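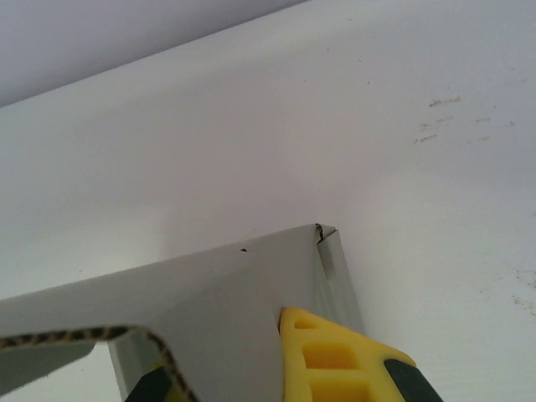
Photo: Rigoberto Bermúdez

3.2 Surface wear and corner damage on white-faced board

Figure 3. White surface with scuffing, and the damaged corner of a grey cardboard piece. See 3.2.1 for marks, 3.2.2 for corners.

The second part of the survey deals with board that is already in use or waiting to be used again. Boxes came from two packing rooms, Hindau and Kurup, and were pulled in August. Total 2767 pieces looked at. Of these 2557 could be scored, the rest were too wet or too flattened to say anything useful. Same scoring sheet as in Section 2, with one line added for corner condition (the first version lumped corners in with edges, which was a mistake).

3.2.1 Marks on the face

White-faced board shows everything. That is the short version. Brown board with the same handling history gets scored as clean a lot of the time, since the scuffs are near the color of the board. On white the same rub reads as dirt. Marks of the kind in Figure 3, small brownish-grey specks and short broken dashes, were scored as type B (rub, no loss of surface). Type A is a single spot or stain. Type C is where the white layer is gone and the brown shows through.

Type B marks tended to come in groups, with clean board in between. Figure 3 has two such groups, the lower one fainter. We scored each group once, not each dash. A soft eraser took off part of the marking on most type B pieces we tried it on, but this was not done in any systematic way and we don't report numbers for it.

Kurup pieces were worse than Hindau for type B. Stacking is the likely reason. At Kurup the flats are slid off the pile sideways, at Hindau they get lifted. No difference for type A.

3.2.2 Corners

Corners go first. Out of the 2557 scored pieces, 2177 had at least one corner at grade 2 or worse. Grade 2 means crumpled or slightly torn, with the inner layers open to view, as on the grey piece in Figure 3, where there is a small dark frayed patch right at the tip. Grade 3 is a tear that runs down into the panel. Grade 1 is bent only.

Folded-down sides make the scoring harder. When a short side wall is folded down next to a bad corner it is not always clear if the tear began at the fold or at the tip. Two scorers, same sheet, same lamp, and they still split on these more than on anything else. We went with the lower grade when they did not agree. This probaly makes our corner numbers a bit kind to the board.
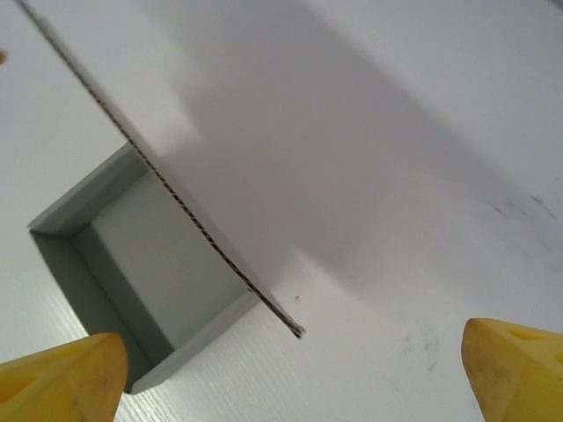 3.2.3 Cut edges. An edge that was cut by hand after delivery behaves differently from a factory edge, and we kept the two apart. Packers at both sites trim panels down for dividers and lids, mostly with whatever knife is on the table. What matters for reuse is if the wavy middle layer is still standing along the cut. On a white-coated panel it is easy to check by eye, the corrugation shows up as a thin brown and black zigzag all along the edge and any crushed stretch breaks the pattern. Look toward the tip, where the edge turns thicker and more ragged. That is a grade 2 end on an edge that would otherwise pass. Trimming back the last part would save the panel, and the Idow guideline we started from allows for it, though at a minimum panel length of 90 mm which ruled out a good part of the dividers.

Shadow was a problem for face scoring on the larger panels. A soft gray shadow over white board can hide the fainter rubs, so panels were turned once under the lamp and scored agian. The higher of the two counts was kept.

Results by supplier (Mindasard board against the rest) are in Section 4.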